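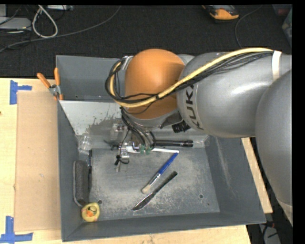
3.2 Containers and contents

The choice of container received less attention in earlier work than the choice of objects. In most of the studies which we reviewed, the container is named in one line ("a plastic box", "a tray") and is not discussed again. We consider this a weakness. Small household objects do not lie in the same manner in a box with straight walls and in a box with sloping walls, and an object that lies against a wall is often more difficult to take than an object in the middle. For this reason we describe the containers first and the objects after them.

All containers of the present study were obtained from the store of the Pledeck depot in Pillia, where they had been in use for the return of mixed goods. We asked for used containers and did not accept new ones. The depot keeps a book in which each container is entered when it is put into service, and from this book we could take the age of each one. The oldest was in service for 14 years. Before the first trial the containers were washed with warm water and a mild soap and left to dry overnight. No other treatment was given, and marks which remained after the washing were left as they were.

The type which we call the wide bin is rectangular and dark grey, with side walls that slope inwards to the floor. Figure 3 shows one bin of this type on the wooden table. The slope has two effects which are of interest to us. First, a round or smooth object which is dropped near the wall tends to move down towards the floor, so that the middle of the bin fills earlier than the border. Second, a flat object, such as a thin box or a closed packet, can come to rest on the slope and stay there with one edge up. We recorded these two cases separately, under the names "slid" and "leaning".

The second type, the narrow bin, comes from the firm Brimitz and has straight walls. It was used only for the comparison in Section 5.

3.3 Condition of the bin floor

A used bin carries the marks of what was put in it. The floor of the bin in Figure 3 is scuffed, with many pale scratches, and the worn, whitish patches are seen best in the centre and towards the lower right. A long pale scratch also runs on the right inner wall. We do not know which goods made these marks, and the book of the depot does not tell it.

We describe the wear for two practical reasons. The first concerns friction. A rubbed surface can hold a light object better than a smooth one, and it can also make a small edge on which a card or a packet stops. In preliminary trials with the cardboard group, the objects moved less on worn floors than on the inner side of the lid, which is made of the same material but is seldom touched. The difference was small, and we report it only as an observation. The second reason concerns visibility. On a plain dark floor a white or transparent object is easily found by eye. On a floor with whitish patches this is not always so, and two of our readers missed the same clear bottle cap when they prepared the lists from photographs.

The wear of each bin was judged on a simple scale with three steps: light (single scratches, the floor colour is unchanged), medium (many scratches, some patches) and heavy (patches which join each other over a large part of the floor). Each bin was judged by two persons who did not see the answer of the other. Where the two answers were different, the bin was judged again by Capucine Guillot, and her answer was kept. It was necessary for 9 of the bins. We are aware that such a scale is rough. A measurement of the surface would be better, but the instrument was not available to us at the depot.

3.4 The household objects

The objects were selected to represent what a family may return, give away or put in a drawer without much thought. We followed the Gilbert list of small household goods, with some changes. Glass and sharp objects were taken out, for safety. Food was taken out also, except in closed packets with a long date. We added objects of soft material, such as a folded cloth and a sponge, because the list contains almost none, while they are common in real homes.

The list in its final form has five groups: packets and small cardboard boxes; bottles and tubes; kitchen tools; soft goods; and a last group, "various", for the objects which did not fit elsewhere. The last group was discussed for a long time between the authors. A roll of adhesive tape, for example, behaves as a bottle when it stands on its edge and as a packet when it lies flat. We decided to leave it under "various" and to write down its position in each trial.

For one filling, 25 objects were drawn by lot from the list and put in the bin one after another from a fixed height. The order was also decided by lot. The objects were not arranged by hand afterwards, even when one of them covered another one completely. If an object fell outside the bin, it was put in again at the end of the filling.

Damaged objects were replaced when the damage changed their form. A packet with a bent corner was kept, and a packet which had opened was not. In this way the condition of the cardboard group became slowly worse during the study, and the fillings of October are not fully comparable with the first ones. We return to this point in Section 6, where the fillings are divided by period.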